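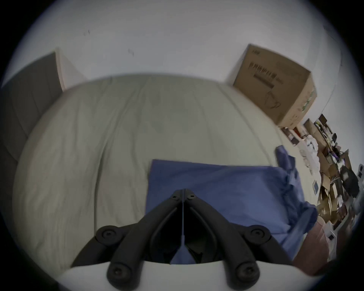 図1　ベッドの上、青い布

地域サッカーリーグの勝敗をEloレーティングで当ててみる
スポーツデータ演習 プロジェクト報告

班のメンバーは私とThư Laiさんです。最初は代表戦でやるつもりだったんですが、先行研究が山ほどあって、読むだけで学期が終わりそうでした(笑)。それで、Thưさんが中学のころから見ているPunimlowの地域リーグに変更。これがすごく楽しかったです!

データはリーグの公式サイトにある試合結果で、三シーズン分、合わせて149試合です。チーム名の表記がけっこう揺れていて、Markanoは「Markano」「マルカノ」「Markano FC」の三通りありました。気づかずに計算したらMarkanoが三つに分裂して、どれも中位に並んでいたので二人で首をかしげました。名寄せの表は付録Aにあります。

計算は普通のEloです。全チーム1500点からスタートして、期待勝率の式の分母はよくある400のまま。迷ったのは一試合でどれだけ点を動かすか(K値)で、小さいと序盤の順位がほとんど変わらないし、大きいと一回の大敗で首位が最下位近くまで落ちるし……。結局、最初の二シーズンで調整して、最後のシーズンを予測に使う形にしました。
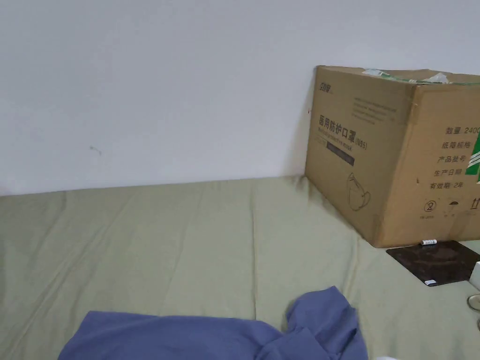 引き分けの扱いも悩みどころで、とりあえず0.5勝として計算しています。ただ、地域リーグは引き分けがかなり多いんです。とくにTrultskaは守りが堅くて、強豪にも下位にもきれいに引き分けるので、レーティングがずっと1500のあたりをうろうろしていました。Thưさんは「見ていて一番疲れるチーム」と言っていましたが、私はちょっと好きになりました。

中間発表では、Oldřich Jireš先生から「ホームの有利は入れたの?」と聞かれて、入れていませんでした。その場で固まりました。あとからホーム側に点を足す版も作ってみたら、接戦の予測が少しましになった一方で、共同グラウンドを使うチーム同士の試合ではむしろ外れやすくなりました。どちらもホームみたいなものなので、そりゃそうですよね。この試合だけ補正を外す処理は、まだ書けていません。

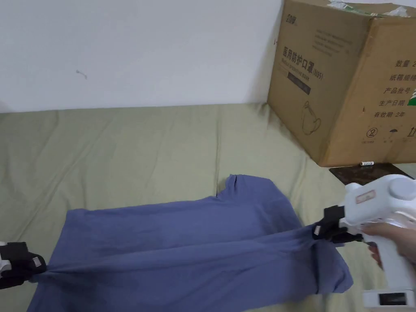 Punimlow、9月

実際に試合も見に行きました。Markano対Lươngです。観客は370人を超えていて、地域リーグでこんなに入るのかとびっくり。予測ではMarkanoがかなり有利だったのに、前半のうちにLươngが先制して、そのまま逃げ切りました。隣の席のおじさんによると、Markanoは正キーパーがけがで出ていなかったそうです。試合結果しか入れていない私たちのモデルには、知りようがない話でした。

帰りの電車で、出場メンバーのデータも入れたいねという話になりました。でも公式サイトにメンバー表が載っているのは直近のシーズンだけで、それより前は紙の記録を借りるしかなさそうです。Thưさんがリーグ事務局にメールを出してくれていて、今は返事待ちです。コードと計算結果の表は付録Bに入れました。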